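Long brown table gets a second life at the Plinero workshop

December 7, 2018

Good news for everyone who uses the shared workroom at Marsden: the long brown work table is open to the whole building again, and it is already full of life! The table came to us from the Prasia store in October, after 40 people answered our call for ideas about what the room should offer. A big, solid surface that anyone could spread out on came out top by miles, and we are delighted to have it in.

The desk lamps have been the surprise hit. They are plain white things on round bases with a thin bendy neck, so you can point the light just where you want it, and people who used to carry their fiddly jobs over to the window now stay put. The white desk along the far side is still the place for the keyboard and monitor, which leaves the brown top free for the hands-on work. Highlighters, cups and cables have all found their way on to it already (so has lunch, on to the desk behind).
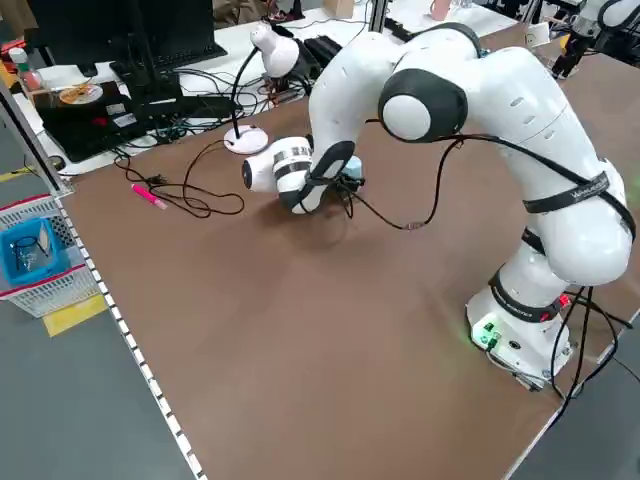
Mugs, cups and a rack

The other thing people keep talking about is the clear acrylic dish rack. It is made of bent see-through panels that form a row of zigzag slots, and it looks lovely against the brown. A bright yellow mug and a white one with a printed pattern on its base were both on it when we called in, lying on their sides with a light wooden dowel across the top of them. Close by was a clear measuring beaker with a pouring spout, doing very nicely as a pen pot, with a blue marker leaning in it.
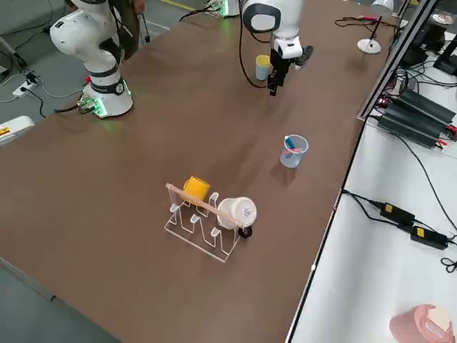
Purine Workshop Team, Plinero

We would love more of you to come and use the room. It is open 365 days a year, and the table can be booked in slots of up to 9 hours at the Marsden front desk. If you only need a corner of it for a short job, just turn up and ask whoever is there to budge along.

Mugs are welcome too! The rack has room for more, so bring in a spare from home if you have a cheerful one. Please put your name on the bottom and take it away again if you leave the building for good.

The next tidy-up is at 7 in the evening, before the holiday closure of the front desk. Bookings for the new year are open now, and the list is kept beside the sign-in book.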